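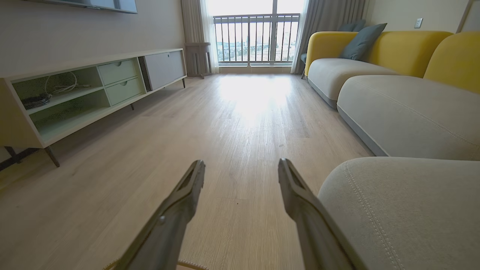 25 October 2024

Living room, wrist camera stream, Drerum build 604. Picking up the drawer task where Rok left it.

Exposure first. With the balcony door in view the auto exposure settles on the sky, the floor near the glass goes nearly white and the drawer fronts lose contrast. Upper drawer detection dropped out whenever the arm panned toward the window. Locked exposure at 3 ms and masked the door region out of metering. Drawers come back. The floor patch is still blown out and I don't care for this task.

Finger pulls: the detector wants a handle that sticks out. These are recesses in the top edge of each drawer front, so it keeps proposing the little dark spot on the gray sliding door. Relabeled 20 frames by hand and sent them to Nosipho for the next fine-tune.

Planner: approach poses between console and sofa keep coming out too close to the near seat cushion. The sofa's collision box was fitted in July and has square corners. Krešimir wants a convex hull from the depth cloud. Tried it – replan time went up and I stopped at plan 2426 in the log, where the wrist flips for no reason I can find. Seed is saved with the log.

Cable on the upper shelf gets segmented as part of the shelf. Leave it for now.

To do:
– ask Concetta if metering masks can live in the Ukum config instead of my launch file
– rerun with curtains drawn, same seed
– check finger self-mask, it eats a few pixels of rug at the bottom edge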